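Basement slab demo and underpinning, who has lived through it

Home Building Talk > Foundations and Concrete

ridgepole_dan
Posted 2026-04-06

OK so we're doing it. Lowering the basement floor at our place on Jamach Street. 1920s house, poured walls on the front half, block on the back because somebody added on later. Ceiling height right now is bad. I hit my head on the main duct every single time.

Contractor is Arkholm. Their plan is to underpin the front and bench the back. Demo of the old slab first, then dig in sections, then rebar and pour. Engineer's drawings are stamped, permit is posted in the window. What I want to know is how long the slab demo really takes and whether we can live upstairs while it happens. They say yes. My wife says no.

macblock
Your wife is right.

ridgepole_dan
Helpful thanks

macblock
Sorry, was on my phone. Longer version. We stayed in the house for ours. Dust gets past the plastic, doesn't matter how many zippers they put on it. Then no water for part of a day when they cut the drain line. Then no heat when they hung the furnace off the joists. If you have anywhere to go for the demo part, go. Come back once the gravel is down.

TwoCoatTina
Disagree, kind of. We stayed, it was loud but fine. Depends on the crew. Ours ran a negative air machine out the basement window the entire time and wet cut everything. Ask them if they wet cut. If they say "when we can" that means no.

How are they getting the concrete out? By hand up the stairs or conveyor thru a window?

ridgepole_dan
Conveyor, side window. They have to take the window out and cut down the opening a bit, it's getting replaced with an egress one anyway so no big loss.

Haven't asked about wet cutting. Adding to list.

footing_frank
Before anybody talks about dust. What is your soil. What did the engineer say about section width and how long between sections. Because a "bench the back" plan with block walls makes me nervous if there's no test pit.

ridgepole_dan
There was a test pit. Clay, pretty stiff, dry at the bottom in March. Sections are 3 feet, and he has a numbered sequence on the drawing so they never open two next to each other. Bench on the block side so they stay away from the footing completly. We lose some floor space there.

footing_frank
OK, better than most that get posted here. Make them follow the numbers. Crews get behind and start opening whichever one is handy. Walk down there every evening with the drawing and a pencil.

macblock
^ this. Ours opened the wrong one and the engineer made them backfill it. Whole day gone.
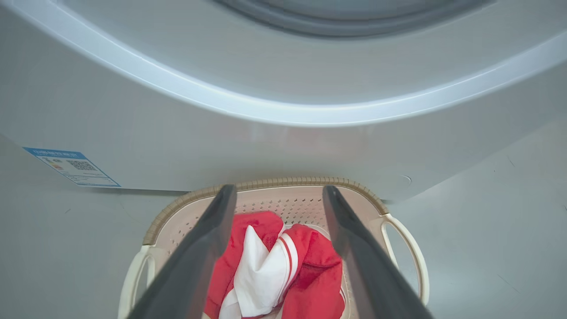 ridgepole_dan
Next thing, laundry. It's down there now and has to come up for the duration. Plumber wants to run temporary lines to the back hall on the first floor and tie the drain in to the kitchen stack. Arkholm says just use a laundromat. Quote for the temp hookup isn't crazy but it isn't nothing.

Also do I put it back in the basement after or leave it upstairs. Rough in has to be decided before the pour so I need to pick pretty soon.

TwoCoatTina
Leave it up! We moved ours up and I would never go back. If the plumber is already going to run lines, do it once and do it right. Permanent box, proper standpipe, pan with a drain.

macblock
Back hall floor on a 1920s house, I'd look at the joists first. Front loaders shake. Ours walked across the room on spin before we stiffened the floor. Basement slab is the best place for a washer, period.

TwoCoatTina
Sister a few joists and be done. Not hard when the ceiling below is already open.

macblock
Not hard, not free.

footing_frank
Put the rough in under the slab either way. Pipe is cheap before the pour. Capped standpipe in the corner, laundry upstairs, everybody's happy. And take photos with a tape measure in them before they cover it. You will not remember where it is.

ridgepole_dan
Like this. Asking plumber for a price on both.

slabside_ml
Jumping in w/ a different question, who is doing your waterproofing? We're next in line with Fodenow for basically the same job and they want to do drain tile inside only. I was told by another company inside AND out. The difference is 20 grand so I'm not going to just shrug at it.

footing_frank
Inside only is normal when you're lowering the floor. Digging outside while you're also underpinning inside is asking for trouble. Do you have water coming thru the walls or up from the floor?

slabside_ml
Floor, at the cove joint. Walls are dry as far as I can tell.

footing_frank
Then inside. Spend the difference on a second sump and battery backup.

TwoCoatTina
Eh, I'd get one more opinion from someone who isn't selling either one. Our engineer was Macarena Barrios, she charged for a site visit only and wrote us a 2 page letter. Best money on the job. She told us to fix the downspouts first.

slabside_ml
Downspouts are a disaster, not gonna lie. Will message you for her number.

ridgepole_dan
Update for anybody following. Called Arkholm. They do wet cut, they have the negative air thing, it's in the quote under a line I didn't read. Slab demo some 2 weeks with the conveyor. We're going to my inlaws for that part and coming back when the gravel is in. Wife wins.

Still no answer on the washer

macblock
Basement.

TwoCoatTina
Upstairs.

footing_frank
Did they give you a concrete date yet? Get the inspector booked before the rebar is tied, ours was backed up bad and the pump truck had to be moved.

ridgepole_dan
No date yet. Calling the inspections desk in the morning.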